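From: Negi owners list, technical
Subject: Re: [negi-tech] Idle hunting after throttle body swap, 1914 cc engine
Date: Jul 16, 2018

Replying below the quoted text. I have trimmed the parts on paint and trim.

> I have the Fadton coupe with the 1914 cc engine, chassis
> number 2683. Over the winter I replaced the throttle body with
> a used one bought at the Brultudport swap meet in December.
> The old one had a worn spindle and would stick slightly open.
>
> Since the swap the idle goes up and down by several hundred
> rpm once the engine is warm. Cold, it is fine. It will also stall
> now and then when I come off the throttle at a junction.
>
> I have cleaned the idle valve twice. I have changed the
> coolant temperature sensor and the gasket under the throttle
> body. There are no stored codes. Should I just buy a new idle
> valve? They are not cheap and I would prefer to be sure.
>
> Also, is the stop screw meant to be adjusted? Mine has
> traces of yellow paint on it and someone has clearly been at it.

Do not buy the valve yet. A hunting idle on this engine is rarely the valve if the valve has been cleaned and still clicks when you switch the ignition on. The paint on the stop screw is the more useful clue.

Background

The Fadton left the factory with two throttle bodies, and they look the same from the outside. The early one was fitted up to chassis 1724. The later one was fitted from there on. The bore is the same and the bolt pattern is the same. The difference is in the plate. The early plate has a small drilled hole near the lower edge, which passes part of the idle air. The later plate is solid, and all of the idle air goes through the valve.

Your car is 2683, so it should have the solid plate. If the used part came from an early car, you have a fixed leak the control unit does not know about. Cold, the engine needs the extra air and you will not notice. Warm, the control unit closes the valve as far as it can, the speed is still above target, it cuts fuel, the speed drops, it restores fuel, and so on. That is the hunting you describe.

The stalling has a different cause, though it comes from the same part. The idle switch has to close when the throttle is shut. If the stop screw has been wound in, the plate rests slightly open and the switch may or may not make contact. When it does not, the control unit believes you still have your foot on the pedal and leaves the valve where it was.

Check in this order

1. Take the intake hose off and look at the plate with a flashlight. A drilled hole will be obvious. If there is one, stop there and find a later body, or move the old plate across if the spindle on the used part is good. The two plate screws are staked at the back. File off the staking before you try to undo them or the heads will strip. Stake them again on assembly, and use thread lock as well. A screw that comes out goes straight into the engine.

2. If the plate is solid, back off the stop screw until the plate just binds in the bore, then turn it in a quarter turn past the point where it stops binding. That is the factory setting. It is not an idle speed adjustment and was never meant to be used as one, hence the paint.

3. Put a meter across the idle switch. It should read closed with the throttle shut and go open when you slip a thin feeler gauge between the lever and the stop. Move the switch on its slotted holes until it does. Tighten both screws and measure again, as the switch tends to creep when the second screw is tightened.

4. Check the cable. There should be a small amount of slack with the pedal up. The used body may have its bracket bent. Mine did, and the cable was holding the plate open by a hair.

5. With the engine warm, pinch the hose to the idle valve with padded pliers. The speed should fall almost to a stall. If it does not, air is getting in somewhere else, and the first place to look is the brake booster hose where it passes over the bell housing. It goes hard there and splits on the underside. 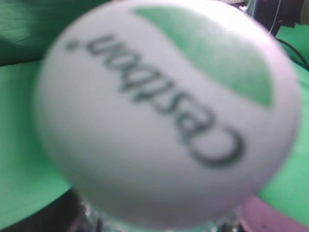
6. Clear the learned values. Disconnect the battery for 60 minutes, reconnect it, and start the engine without touching the pedal. Let it idle until the fan has come on and gone off again. Leave the air conditioning, the lights and the rear window heater off while it does this. If you skip this step the control unit will go on using the numbers it learned with the wrong setting, and you will think nothing has changed.

On parts

Cirnlow still list the later throttle body gasket and the idle switch. They do not list the body. Their catalog shows one gasket for both versions, and that is correct, but check that the small passage at the lower left lines up with the hole in the gasket. I have had one from an older batch where it was half covered. The result was a low idle and a hesitation just off closed throttle, which is the opposite of your fault but easy to confuse with it if both are present.

The idle valve from the Negi sedan has the same plug and will bolt up. It is not the same valve. The spring is weaker and it drifts open under high vacuum. Several have been sold as suitable for the Fadton. If yours has a gray plug body instead of a black one, compare it with your old part before you fit it.

On codes

The lack of stored codes does not tell you much. The control unit on the 1914 cc engine tests the valve circuit for a break or a short and nothing else. It has no test for idle speed out of range, and a misplaced idle switch reads as a valid input at all times.

Please post what you find in step 1, and the casting mark on the underside of the used body if you can read it without removing it. I am keeping a list of marks against plate type and there are gaps in it for cars built near the changeover.

--
negi-tech mailing list
Please trim quotes when replying. Parts for sale go to the other list.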